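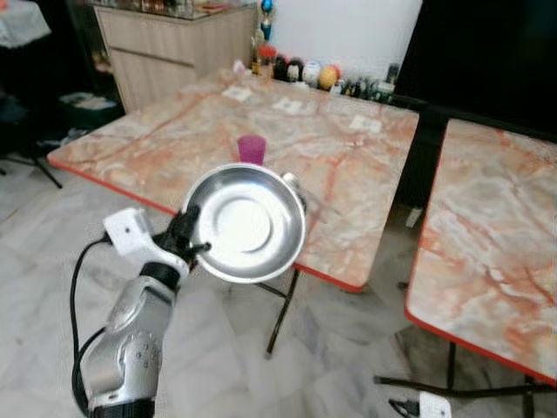 Notebook, May, 07:40. Records request on the Stelham clinic assault - day 26 and still nothing from the trust. Rang again, got Terence Dunmore in the information office, who says it's "with legal". Asked which legal. He didn't know. The steel bowl up over the marble-patterned tables has a bright round patch in the middle of it where the light lands, and that is the same trouble we have with the corridor footage - white glare right where the porter's hands should be. Ilgın to try pulling the highlights down on the copy, NOT the original. Original stays in the drawer.

Timeline so far. Patient goes in by the side door, waits 44 minutes, gets up to ask at the desk. Porter comes from left. Shove, door, floor. Then 3 seconds missing, or the clock on the recording jumps, can't tell which. Need someone who knows the Zeken recorders. Dörte thinks the jump is in the export and wants to see a second file before we say anything on air. Agree.

Statements: daughter (on record), receptionist (not on record, dont use name anywhere, not even in here). Porter's agency is Ilness, no reply to 2 emails. Try the Dai Road office in person, before ten if possible.

Police line is "enquiries ongoing". Jana asked them straight out if anyone has been interviewed and they wouldnt say. Put that in as is.

11:15. Legal read from Shadi Sfeir: can't say "attacked" in the headline, "pushed" is fine if the tape is shown with it. Blur the patient's face unless the family sign. Form sent to daughter, chase tonight.

To do
- complaint to the regulator over the late reply, draft is half written
- ask trust how long they keep recordings, in writting this time
- Ilgın: stills from copy, before and after the jump
- second source on the porter's shift that morning

Dörte has the car until four.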